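Zilar Coated Upholstery Fabric, Black Pebble Grain
Product code 857. Sold by the roll and by the cut yard. 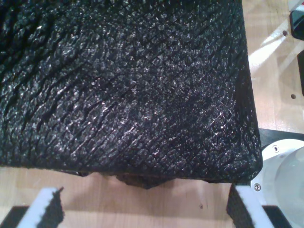
Zilar is a coated fabric for seating, padded wall panels and cushioned benches in public interiors. It has been supplied by Dellska to waiting rooms, restaurants, theaters and school libraries, and it is stocked throughout the year in the widths and finishes listed on this page. Orders for full rolls are shipped from the Groen warehouse. Cut lengths are prepared at the Staltov service counter and may be collected there by appointment.

Construction
The face is a pigmented coating on a knitted backing. The backing stretches more across the width than along the length, and upholsterers should lay out their patterns with the length running from the back of the seat to the front. The fabric may be sewn, stapled or glued. A medium needle and a long stitch are recommended for seams, as closely spaced holes will weaken the coating along the stitch line.

Ordering
Minimum cut length: 2 yards
Pieces are supplied folded unless a tube is requested at the time of order.
Customers who require several pieces to match should order them together and state this in writing. Shade may vary slightly between production lots, and Dellska cannot match a later order to an earlier one without a sample of the original material. Samples are free of charge and are limited to one per color for each address.

Care and cleaning
Routine cleaning should be carried out with a soft cloth, warm water and a mild soap. The surface should then be wiped with clean water and dried. Grained finishes hold dust more readily than smooth ones, and a soft brush may be used along the grooves. Bleach, wax polish, acetone and abrasive pads will damage the finish and are not covered by the warranty. Ink and hair dye should be treated at once; stains of this kind may become permanent if left overnight.

Storage
Rolls should be kept flat on a dry shelf and away from heaters. Standing a roll on its end for long periods may leave marks at the lower edge. Folded pieces should be opened out and left at room temperature for one day before cutting.

Returns
Uncut rolls may be returned within the period shown on the invoice. Cut lengths are not returnable unless faulty. Any fault must be reported before the material is cut or sewn, and a photograph of the affected area should be sent together with the lot number printed on the label.

Contact
Questions on suitability, lead times and large orders should be addressed to Thijs Dekker, Contract Sales, extension 97. The Staltov counter is closed for stocktaking during the first week of August.

Page last revised Saturday, July 7, 2018.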